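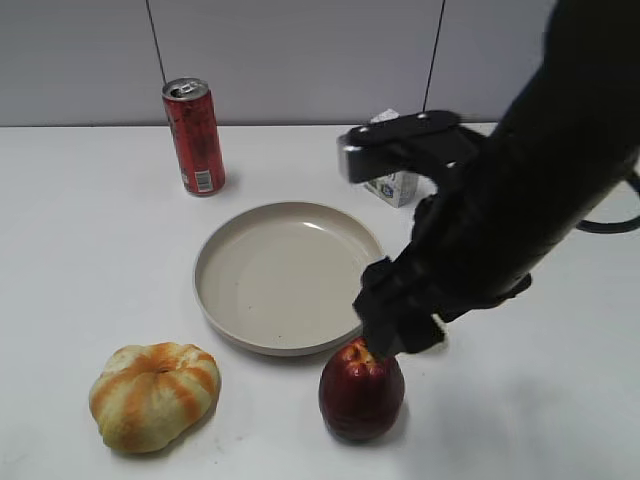 How long does it take to get used to a new town when you work from home?

For me it took most of a year, and the part that finally did it was walking to the same bakery every morning whether I wanted bread or not.

I moved to Bratow last July with a car full of boxes and a job that lives entirely inside my laptop. I'd picked the place off a map, more or less. The rent was low, there was a river, and the train still stops there (twice in the morning, once at night, good luck in between). The sign on the road in says population 2,996, and I remember driving past it and wondering if they'd come out and change it for me. They haven't. I still check!

The first few weeks felt like a vacation. I unpacked slowly. I ate dinner on the back steps. I told everybody back home on the phone how quiet it was, and how well I was sleeping, and both of those things were true. Then the boxes were gone and the quiet was just the normal sound of my apartment, and I noticed that I'd gone 4 days without speaking out loud to a person who wasn't on a screen. I'd said "excuse me" to a cat. That was my social life.

When you work in an office in a new city, people get handed to you. You don't have to like them, but they know your name and they notice if you're out sick. When you work from your kitchen you can live somewhere for ages and be a complete stranger at the post office. I'm not shy, either. I just didn't have any reason to be anywhere.

So I tried the things you're supposed to try. I went to a book group at the library, where they were on the third book of a series and I had read zero of them. I went to one yoga class and pulled something in my hip. I joined the town's online group, which is mainly lost dogs and a very long fight about the parking by the bridge. I have opinions about the parking now, so I guess that one worked a little.

What changed things was Liva, the bakery on the corner two streets down from me. It's a tiny place with a bell on the door and a bench out front that wobbles. I went in one morning in the fall because I'd run out of coffee at home, and I liked it, and I went back the next day, and at some point I decided this was my commute. Up, shoes on, out the door, down to Liva, back by way of the river, then work. Rain too. Snow too, which in Bratow is a bigger promise than I understood when I made it.

For a long time nothing happened. I want to be clear about that, because I've read a lot of posts like this one where the writer goes to a café three times and comes home with a best friend. I bought a roll and a coffee. I said good morning. The woman at the counter said good morning. It went on like that for weeks and I felt kind of silly about it.

Then one morning she had my coffee poured before I got to the front of the line, and I almost cried into it. It was such a small thing! But she'd seen me through the window and figured I'd want the usual, and I had a usual.

After that it sped up. The older guy who sits on the wobbly bench started nodding at me, and then he started telling me about his tomatoes. A neighbor from my own building turned out to be a regular too, and we'd been passing on the stairs for months without a word. She's the one who told me about Pîrvu, the hardware store out past the school, where they'll fix a lamp while you wait and not charge you if it's just the plug. She also told me which trail by the river floods, which would have been nice to know before I lost a shoe there.

I did other things along the way. I stopped ordering groceries and went to the shop, even if I only needed onions. I started taking my lunch break outside at the same time every day. I signed up for the summer choir, Jesance, which takes anybody and means it – I'm living proof. We have 19 people when everyone shows up and 18 when I'm stuck on a late call, and last month they texted to ask where I was. I had that text open on my phone for the rest of the evening.

I don't think it has to be a bakery. A friend of mine did the same thing with a swimming pool, and my cousin did it with a dog, though the dog is a lot more work. I think it needs to be close enough that you'll go when you're in a bad mood, and cheap enough that you don't start doing math about it. Mine costs me a roll a day. Also I now eat a roll a day, and my jeans have noticed.

There are still lonely stretches. February was rough. I had a week where the heat in the apartment kept quitting and I was sick and every single person I wanted to talk to was in another time zone. I thought pretty seriously about giving notice and going back. I even looked at listings. I went to Liva in my pajama pants under a long coat, got my coffee, and the bench guy said I looked terrible and I should go home and have soup. He was right, so I did that.

My lease was up this month and I signed for another year. I have a library card, a plumber, and a strong view on the bridge parking. The choir is doing a thing by the river at the end of July, outdoors, weather permitting, and I've got two lines more or less on my own, which I've been practicing in the shower with the window shut. Come if you're nearby. Bring a chair, the grass is damp down there even when it hasn't rained.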